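## 5. Entering founding dates and boundaries for a settlement

Read this section before you type a single date into Gresby. The program will accept nearly anything in the date fields and print it in a handsome typeface, and a wrong year looks every bit as sound as a right one.

Last revised 2020-03-06. Applies to the desktop version only.

### 5.1 Before you start

You will need:

- the place record, already created (see section 4)
- at least one source, entered in the source list with its own year of publication
- the township or parish name as it stood at the time, if you know it

**Note:** A county history published a century after the event is a source for what people believed a century after the event. Gresby files it under "Secondary". Leave it there, whatever the binding looks like.

### 5.2 Adding a founding date

1. Open the place record and choose **Origins**.
2. Click **Add claim**. The button used to say "Add fact", and you may still see that wording in older help pages.
3. Pick the kind of claim: first settler, survey, post office, charter or incorporation. These are five different events and they seldom share a year. The sample record, Mornach, has a plaque giving one year for all of them.
4. Enter the year. If you only have a month, such as December, enter it in the month field and leave the day blank. Do not put a 1 in the day field to make the warning go away.
5. Attach the source and type the page number.
6. Set **Confidence**. The default is "High", for reasons the makers have never explained. Change it to "Unrated" until you have read the page yourself.
7. Click **Save claim**.

**Caution:** Saving a second claim of the same kind overwrites the first unless **Keep rival claims** is ticked under Preferences. Tick it now. The overwritten claim can't be recovered, and the "History" tab lists only changes to spelling.

### 5.3 Importing from a Birnix index

Birnix files hold names and page references taken from printed local histories. They save typing. They also carry over every mistake in the index, and you should plan on checking them by hand.

1. Choose **File**, then **Import**, then **Birnix index**.
2. Select the file. Anything over 3,000 lines has to be split first; the program says it can manage more, but it drops the remainder without a message.
3. Wait for the count at the bottom of the window and compare it with the count in the file. The sample file has 1,032 lines and should give 1,032 entries.
4. Open **Unmatched**. The sample file leaves 205 entries here, mostly townships that changed their names.
5. Work through the list one entry at a time. Ignore **Match all**. 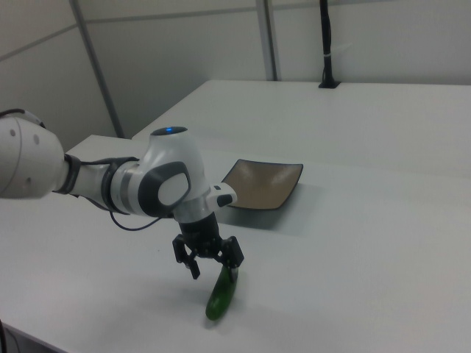

*Fig. 5-1. Robotic arm with its gripper at a green cucumber.*

6. When the list is empty, choose **Commit**. Until you do, nothing from the import shows up in searches.

**Note:** Accents and apostrophes are a weak spot. The surname Ó Dubhghaill is a fair test - enter it once with the accent and once without, then search for both. If the two searches give different results, turn on **Fold accents** and rebuild the index. Expect to do this again after each update.

### 5.4 Drawing an early boundary

1. Open **Map** and choose the modern base layer.
2. Click **New boundary** and enter the years it covers. Leave the end year blank if you don't know it. Gresby will fill in the current year, so go back and delete that.
3. Click along the line. Double-click to close it.
4. Set the line style to **Dashed** for any stretch you are guessing at.

**Caution:** Do not use **Snap to river**. Rivers move, and the tool follows the modern bank. A boundary described as "along the creek to the old mill" has at least two guesses in it already, and snapping adds another one that you won't be able to see afterward.

The **Area** figure updates as you draw and is shown to two decimal places. It is only as good as your line. We suggest leaving it out of printed reports, or at least rounding it off.

### 5.5 Checking your work

1. Choose **Reports**, then **Claims by source**.
2. Look for any source that supports every claim on its own. Gresby marks these with a green tick labelled "Consistent", meaning that the source agrees with itself.
3. Open two or three of its claims and look up the pages.
4. Check whether your other sources were copied from it. Later books often repeat an earlier one word for word, misprints included. Where you find this, tick **Derived from** and choose the earlier title.
5. Run the report again. If the ticks have turned grey, the links have been saved.

Printing and export are covered in section 6.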